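Ticket 2861
Product: Jevent task runner
Site: Tratomville, station 9
Opened: June 2023
Priority: normal
Status: open, waiting on Brumov
Subject: Desk-tidying task fails on thin paper items

Reported problem

We are trying to find out if the Jevent arm can take over the paper sorting at the end of a shift. It handles boxes and cups well enough. With folders and single sheets in a desk organizer it stops with "grasp not confirmed" and goes back to the start position. The limit is set to 2000 ms per grasp attempt. Raising it made no difference.

Steps tried

1. Restarted the controller. Same error.
2. Rolled back to the April build. Same error, and the arm was slower to return.
3. Swapped the folder for a thicker one. It closed on the folder but pushed the organizer sideways before lifting.
4. Taped the organizer down. The folder came out, then caught on the rim and dropped.
5. Single sheet only. No successful grasp. The jaws closed next to the sheet and the log still said "contact".

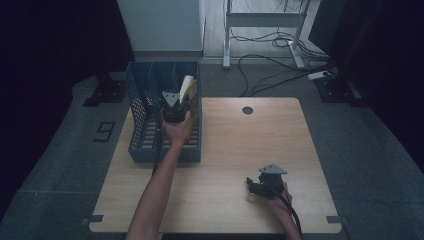

Step 5 is the one that worries us. A false contact means the arm will go through the whole put-away motion holding nothing and mark the job done. On a shop floor that is worse than a stop, as a stop at least brings someone over.

Reply from support, Brumov

Thanks for the detail. The false contact is known for anything thinner than a folder cover. The jaw sensor reads its own closing force as an object. Please set contact_check to 2 (double check after lift) and run step 5 again. It adds a short wait to each grasp.

Catching on the rim is a separate matter. The planner lifts at a slant by default. Try the vertical lift option.

Update from site

contact_check 2 works – the empty grasp is now reported as a failure. Vertical lift also works for folders with the organizer taped down. Without tape it still drags. Loose sheets fail every time.

Our view for now is that the arm can do folders if somebody sets up the table first, and a person still has to do the sheets. The Chaiyaporn site asked for the same task and we have told them to wait.

Still open: loose sheets, organizer sliding when not fixed. Please keep both under this number.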